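Why Do Your Fingers Go Wrinkly in the Bath?

You get into the bath a perfectly normal person. You stay in a while, because somebody has told you to wash your neck and you are putting it off. Then you look at your fingertips and they belong to your great-grandfather.

For a long time, people thought skin just soaked up water and got baggy, like a cracker in soup. It sounds sensible. The trouble is that doctors noticed something odd. When a person had hurt the nerves in a finger, that finger often stayed smooth in the water while its neighbors went wrinkly. A cracker does not need nerves to go soggy.

So your body must be doing it on purpose. Nerves are the message lines that run between your brain and the rest of you, and some of them work without asking your opinion. When your hands have been in water long enough, these nerves tell the tiny blood vessels in your fingertips to squeeze narrower. The inside of the fingertip shrinks a bit. The skin on top stays the same size, so it has to fold up, like a bedspread on a bed that is suddenly too small.
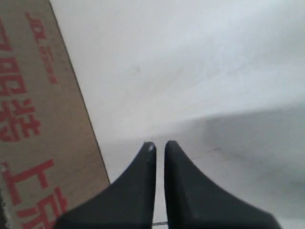
Why bother? One idea is that wrinkles help you hold on to wet things. Look at the bottom of a rain boot or the outside of a car tire and you will find grooves, which give water somewhere to go. Your wrinkles may do the same job. Scientists have tested this by asking people to pick up wet marbles, and in some tests the wrinkly fingers were faster. In others they made no difference, so the scientists are still arguing about it, as scientists enjoy doing.

Your toes do it too. Your elbows do not, and neither does your nose, however long you leave it under.

Try it yourself: put one hand in a bowl of warm water and keep the other one dry. Check every four minutes. Then try picking up two wet marbles with each hand. If you drop them, please find them before a grown-up's bare foot does.

Written by Lucinda Pettigrew | Contact us | Copyright Surkcombe Children's Pages | Back to top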